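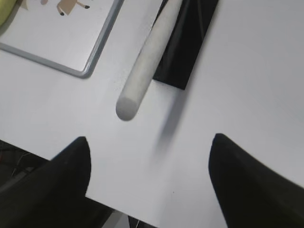
How much does the Lirnach office spend on furniture storage each year?
Storage costs $2,000 per site, before delivery and insurance.

Slide 2. Our lease at Lirnach covers 721 items. Of these, 300 have not been requested by any department since March. Pause for the finance team.

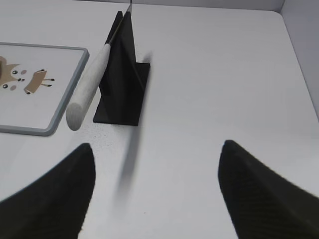

The Zolatitz site faces the same charges under a separate contract. Management proposes one shared inventory, held by Loketero, with requests answered within the working day. Departments will keep their present budgets until the new terms are signed.

Slide 4. Moving costs are estimated at about $500 per load. Refer questions on insurance to the written summary.

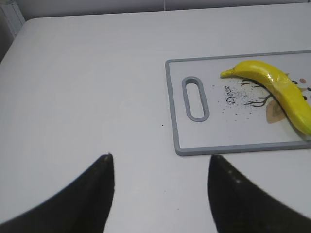

White tabletop with rounded corner

Slide 5. Approval is requested for the shared inventory only. Disposal of unused items will be presented separately.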